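Pratia 作業ノート　キッチン布もの班
7月29日(土)

朝いちばんに灰色の作業台を拭いて、黄色のキルティングを出した。夏の土曜の工房は静かで、こういう日に試作をやるのがいちばん好きだ。今日のテーマは前から気になっていた「ひし形ステッチの間隔と、つかみやすさの関係」。あと縁の始末。あと、台の上の置き場所をいいかげん決めること!
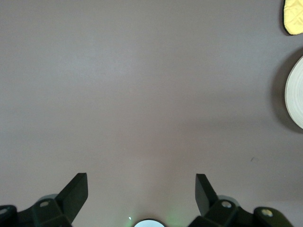

先週までの流れを自分用におさらいしておく。Flistport の店から来ている注文は、キルティングの鍋つかみ類をぜんぶ合わせて586点。型は「Ko」で統一、色は黄色が先行で、あとの色はまだ返事待ち。納品は分けてよいと言われているので、最初の便は200点にするつもりでいる。そこまでは前のページに書いた通り。

で、ひっかかっていたのがステッチだ。Ko の最初の型紙では、ひし形をかなり大きくとっていた。見た目はのびのびしていてかわいいのだけれど、中綿が洗うたびに少しずつ端に寄る。わたしが家で使っているものなど、親指の付け根のところがぺたんとしてしまって、反対に指先はもこもこ、という変な体型になった。細かくすれば綿は落ち着く。ただし細かくしすぎると板みたいに硬くなって、取っ手をつかんだときに布が手についてこない。ここのちょうどいいところを探すのが、もう楽しくて仕方がない。

試作の中身

間隔を変えた試し布を6枚つくった。綿も裏布も同じ、糸も同じ(Renix の綿糸、いつもの太さ)、違うのはひし形の大きさだけ。番号は大きいほうから1、細かいほうが6。布の裏の隅に鉛筆で書いてあるので、洗ったら消える。洗濯に回す前に糸印に置きかえること(去年これを忘れて、どれがどれだか分からなくなった前科あり)。

1番　ふっくら。手に持った瞬間は最高。でも折り曲げると綿がひし形のなかで逃げて、折り目のところが薄くなる。薄くなったところで熱い取っ手を持つことを考えると、これは却下。コースターにするならありかも。

2番　1番とほとんど同じ印象。却下。

3番　おっ、と思った。ここから急に布と綿がひとつの生地みたいに動くようになる。曲げてもひし形がひとつずつ順番に折れてくれる感じで、厚みも残っている。見た目もまだ「キルトらしさ」がある。

4番　3番より少し締まった手ざわり。つかむ動作を何度もくり返すと、わたしの手にはこちらのほうがなじんだ。ふたのつまみみたいな小さいものを持ち上げるとき、指先の感覚がちゃんと来る! これには声が出た。

5番　いい生地だとは思う。けれど鍋つかみというより、丈夫な敷きものの顔になってきた。縫う時間もぐんと増える。

6番　硬い。自立する。立てて遊んだ。

というわけで3番か4番。自分ひとりで決めると好みに寄ってしまうので、昼前に来た Tsung-han Kwan さんにも持ってもらった。番号は伏せて、目をつぶって順番に。Kwan さんは3番を触ったときに「これ」と言い、4番を触ったときにも「いや、これ」と言い、もう一度3番に戻って黙りこんだ。手の大きさがわたしとはずいぶん違う人なので、ふたりとも同じふたつに行き着いたのはかなり心強い。最後は「大きい手には3番、でも4番を渡されても文句はない」とのこと。では4番で進めて、大きいサイズをつくるときだけ3番の間隔を使う、というのを仮の決定にする。仮です。洗濯のあとでひっくり返る可能性あり。

角の丸みについて

ステッチの話ばかりになったが、今日もうひとつうれしかったのは角。型紙の角の丸みを少しゆるくしたら、縁をくるむのがびっくりするほど楽になった。前の型はカーブがきつくて、ぐるっと回るところで必ず縁布が波打ち、まち針を刺し直し、また波打ち、というのを延々やっていた。ゆるくしたものは、しつけなしでもだいたい言うことをきく。ミシンの速度を落として、布を引っぱらず、手前の手で生地を回してやるだけ。縫い終わって表に返したとき、丸みがつるんと出てくるのが気持ちよくて、用もないのにもうひとつ縫ってしまった。

カーブで気をつけることを忘れないうちに。
・縁布はバイアスで裁つ。節約しようとして布目まっすぐで裁ったものは、やっぱりカーブで突っぱった。
・曲がり始める手前で針を下ろしたまま一度止める。押さえを上げて、生地をなだめてからまた進む。
・綿が縁からはみ出ているところは、くるむ前に薄くはさみで落とす。はみ出たままくるむと、そこだけ縁が太る。
・アイロンは裏から、押しつけずに浮かせぎみで。せっかくのふくらみをつぶさない。

このうち三つ目は、Kwan さんが横で見ていて気づいてくれた。わたしはずっとミシンの送りのせいだと思っていて、何週間も押さえの圧をいじっていた。犯人は綿だった! 圧は元の目盛りに戻した。次にミシンを使う人、もし変な感じがしたら声をかけてください、わたしの戻し忘れかもしれない。

色のこと

黄色について。淡い黄色は汚れが目立つんじゃないかという意見が前に出ていて、それはまあその通りだと思う。でもこの色、ひし形の縫い目のところに細く影が落ちて、模様がやさしく浮くのがとてもいい。濃い色だと縫い目が沈んで、せっかくのステッチが見えなくなってしまう。糸を白にするか、布に近い黄色にするかも比べてみた。白は線がはっきりして元気、同じ色だと静かでふくらみが目立つ。Ko は後者で行きたい。だって4番の間隔は、線で見せるより、ふくらみで見せたほうがきれいなのだ。Flistport には両方の端切れを封筒に入れて送って、向こうの棚に置いた感じで選んでもらうことにする。

汚れについては、袖をまくって鍋の油をわざと付けたものを水と石けんで洗ってみる、というのを月曜以降にやる。油は菜種油、しょうゆ、それからトマト。トマトがいちばんの難敵の予感。

台の上の置き場所

さて、片づけの話。うちの作業台は広いのに、気がつくと真ん中が小物で埋まっている。糸、チャコ、はさみ、飲みかけのお茶、誰かのめがね。生地を広げようとすると、まずそれをどかすところから始まって、どかしたものがまた別の場所で山になる。これを今日こそやめたい。

そこで「真ん中は生地のもの」という決まりをつくってみた。道具と材料は縁に寄せる。わたしは右利きなので、よく使うものは右の縁。左利きの人は反対にしてもらってかまわない。大事なのは、腕をのばせば届いて、生地を回したときにぶつからないこと。テープの類は寝かせて置く。立てて置くと転がって、ほどけながら床を旅することになる(先月、棚の下まで行った)。

半日これでやってみた感想。ものすごく快適!! 生地をくるっと回しても何にも当たらない。型紙を置いて、一歩下がって眺めて、また近づいて、というのが途切れずにできる。試し布を並べて見くらべるのも、この灰色の天板の上だと色に引っぱられなくてとてもいい。前の天板は木目だったので、黄色が赤っぽく見えたり緑っぽく見えたりして、色の話をするたびに窓ぎわまで持って行っていた。天板を替えようと言ってくれた人、ありがとう。

ひとつだけ課題。小さい糸くずや黒っぽいごみが、灰色の上だと意外に目につく。淡い色の生地を扱う日には、それがくっついたまま縫いこんでしまうのがこわい。一度やったことがあって、表の布と綿のあいだに入った小さな点は、もうどうやっても取れない。生地を広げる前に手のひらで天板をひとなですること。ブラシより手のひらのほうが、ざらっと来るのが分かって確実だ。

縫う時間のめやす

4番の間隔で、裁ってあるところから縁をくるみ終わるまで、急がずにやって映画一本の半分くらい。これは試作なので止まったり眺めたり写したりが入っている。まとめて縫うときは工程を分けたほうがいい。ステッチだけをまず大きな布の状態で一気にかけてしまって、それから型を取って裁つ。ひとつずつ裁ってからステッチをかけると、端のひし形がどうしてもゆがむ。大きい布でかけたほうは端まで線がまっすぐで、裁ったときの切り口まできれいだった。見とれた。

ただし大きい布でかけると、しつけをけちった場合に真ん中で裏布がたるむ。今日の二枚目がそれ。表は文句なしなのに、裏を見たらちいさなひだが寄っていた。真ん中から外に向かって放射状にしつけること。面倒でもここは飛ばさない。ほどいてやり直すのはその何倍もかかる。

糸は Renix の1000メートル巻きで足りるかと思っていたら、ステッチを細かくしたぶん減りが早い。最初の便を縫いきる前になくなるのはほぼ確実なので、追加を頼む。同じ染めの番号でそろえたい。色が違う糸が途中から混じると、あの静かな感じが台なしになる。

ループをどうするか

吊り下げ用のループはまだ迷っている。共布で細い紐をつくるか、綿のテープを折って挟むか。共布はかわいいけれど、細く縫ってひっくり返すのが地味に大変で、点数が多いと考えるとちょっと気が遠くなる。綿テープはすぐできるし強い。白いテープに黄色い本体という組み合わせも、さっぱりしていて台所に似合うと思う。Kwan さんは共布派で、理由をきいたら「洗って縮む率が同じだから」とのこと。うーん、それは確かに。テープのほうは先に水を通しておけば済むかもしれないので、水通しありとなしで一本ずつ付けて、洗濯の試験にいっしょに放りこむ。

付ける位置は角にするか辺の真ん中にするか。角だとひし形が斜めに下がって、縫い目の線が縦横に見える。辺の真ん中だと、ひし形がひし形のまま見える。壁に両方掛けてみたら印象がまるで別ものでおもしろかった。わたしは辺の真ん中が好き。でも使う側からすると、角のほうが指をかけやすい。これは台所で何日か使ってみてから決めたい。

洗濯試験の予定

1番から6番まで全部洗う。却下したものもいっしょに洗うのは、綿がどこまで寄るかを見ておきたいから。ネットに入れず、ふつうの家の洗い方で、タオルと混ぜて。干すときも形を整えない。わざと雑に扱って、それでも平気なものを選びたい。一回ごとに厚みを三か所はかって、次のページに表をつくる。表の枠だけは今日のうちに引いておいた。

洗い係はわたし、厚みをはかるのは Kwan さん。作った本人がはかると、どうしても好きな番号に甘くなるので。

やること
・試し布の鉛筆番号を糸印に直す
・Renix の糸を追加注文(染め番号をノートの表紙裏に控えてある)
・Flistport に糸色の端切れ二種を送る
・Ko の型紙、角をゆるくしたほうを厚紙で切り直す。古い型紙には大きく×を書いて別の袋へ
・綿テープの水通し
・大きいサイズの型紙、3番の間隔で一枚だけ試す
・油、しょうゆ、トマト

夕方、もう帰ろうと思いながら4番でもうひとつ縫った。角の丸みが今日いちばんきれいに出たので、これは見本にする。棚の上の段、紙袋に「Ko 見本 4番」と書いて入れてあります。触ってみたい人はどうぞ、感想は次のページの余白に。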